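Chapter 7
Ports, Remasters and Re-releases

Draft text, 08/04/2019. Page refs still to be checked.

By the end of this chapter you should be able to tell a port from a remaster, read a porting budget, and say why a game might come out on a second machine years after the first. Key terms are in the list at the back. Learn them before section 7.3, not after.

7.1 One game, many machines

Start with a case. Sorkville, a turn-based RPG by a small studio called Flistico. First release on one home console only. Modest sales, good word of mouth. Then a handheld version, in January, with the extra dungeon and all the costume packs on the cartridge. Same story, same battle system, same music. New box, new price.

Was it a new game? Players argued. Stores put it on the new release shelf. Flistico called it a "complete edition", a marketing term and nothing more. For this book we call it an expanded port, and you should too in the excercises.

Three words to keep apart. A port moves a game to other hardware with as little change as possible. A remaster keeps the old design but redoes the art or sound. A remake starts over. Real releases sit in between, so expect some arguing in class. Fine.

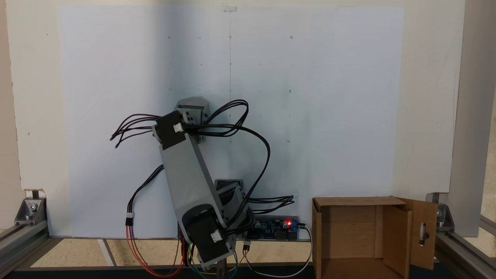 Now the money. Sorkville's handheld version had a bug list of 2108 items when testing opened. Most were small – text too long for its box, a menu that drew one pixel off. 1113 of them were text problems alone. Why so many? The screen was smaller and the font had to change. Every line of dialogue had to be looked at again, in every language the game shipped in.

Only 17 bugs were rated critical, meaning the game stopped or a save file was lost. Those took up the larger part of the programming budget. Remember this when you read Table 7.2. A long bug list isn't the same thing as an expensive one.

7.2 Who does the work

Often it's somebody else. Flistico kept its own people on the sequel, Sondmont, and handed the port to an outside house, Yordanov. Common arrangement. The original studio answers questions and signs off builds, the porting house does the rest and is paid by milestone.

Problems come up at the handover. Missing source art. Tools that only run on one old PC. Comments in the code that say "fix later" – and no later ever came. Yordanov spent it's first weeks just getting the game to build at all, and that time wasn't in the schedule.

Before reading on: pick a game you own in two versions. Write down every difference you can find, then sort them under port, remaster or remake. Keep the list, you will need it for section 7.4.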